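# Leave the lids off

I have spent a good part of this spring putting blocks away. We have three children between two households, my sister-in-law Kusum Goel's two and my one, and when the nursery closed we ended up with a share of its toys so that they would not sit in a locked cupboard. My share was blocks. Long ones, square ones, arches, and a great many small wooden offcuts that somebody's grandfather had sanded.

They came in a box with a lid. I now think the lid was the whole trouble.

A box with a lid looks tidy from across the room and that is the end of its usefulness. To find one arch a child has to take off the lid, look at the top layer, and tip the box over. I don't blame the child. I would tip it over too. The arch is at the bottom and the quickest way to the bottom is the floor. Then, when it's time to clear up, everything has to go back in a way that lets the lid shut, and it never does. There is always one long block sticking up at the corner. You press down, it won't go, you take half of them out again. My son walked away at this point every evening, and he was right to.

So in the first week I threw the lid on top of the wardrobe and bought open bins instead. I say bought — two came from Malhotra, the hardware shop by the station, and the third was a washing-up bowl.

Kusum does not agree with me. Her view is that open storage is just mess with walls round it. She keeps her blocks in drawstring bags from Worau, hung on hooks, one bag for each colour. I have seen the hooks and they do look very smart. But her children play with what is in the nearest bag and nothing else, and the green bag has been on its hook since it went up. A bag hides things even better than a box does. You can't look into it without putting your arm in.

Deepak, who has to live with the bags, says the answer is to own fewer blocks. He may have a point, and I will come back to it.

The other thing people get wrong is sorting. There was a time when I sorted by colour, because it was pleasant to do late at night with the radio on. It is no help to anyone building. A child who wants a bridge wants two things the same height and one long thing to go across, and whether that is red or green comes a long way second. Leena Kemppainen, who ran the nursery room for years, sorted by length and let the colours fall as they liked. When I asked her on the phone why she had never said so to the parents, she said that she had, every November, at the open evening. I must have been looking at the coat pegs.

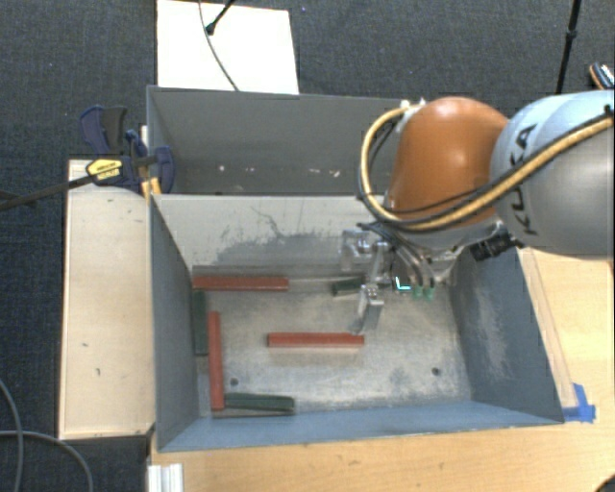
Length is what counts, and depth of the pile comes next. A bin should hold so few that a hand can go in and come out with one block without digging. Six long narrow ones, three red and three dark green, lying on the floor of a gray-blue bin, is how I would want it: no lid to deal with, and the red one near the middle with space to get hold of it. A second bin stands directly behind, and I would do the same at home, so that the long blocks go in one and the short ones in the other and you can reach across the first to the second.

I know that six blocks will not build much. This is where Deepak comes in. We had something like a nursery's worth in a small front room, and my son was using perhaps a tenth of it. I put out 12 long blocks and 12 short, with the arches in the washing-up bowl, and the rest went under the bed. He has asked for more once. I got out four. I am told a set of 400 can be had from Pesen, and I can't think who has the floor for it.

There are fair objections. Open bins gather dust and crumbs, and last week a slice of apple. They can't be stacked while there is anything in them, so they take up more shelf than a box would. If you have a baby crawling about, everything in an open bin on the floor is going to be chewed. Danang Rahman next door has a baby and keeps his bins up on the windowsill, and that means his older girl has to ask for them each time. I haven't got an answer to that one. I would probably put up with a lid until the baby was past chewing.

For everybody else, though, I would take the lid away for a week and see how it goes at bedtime. Ours goes back on the box when the nursery opens and Leena wants her blocks again. I will have to find the arch that went behind the radiator first.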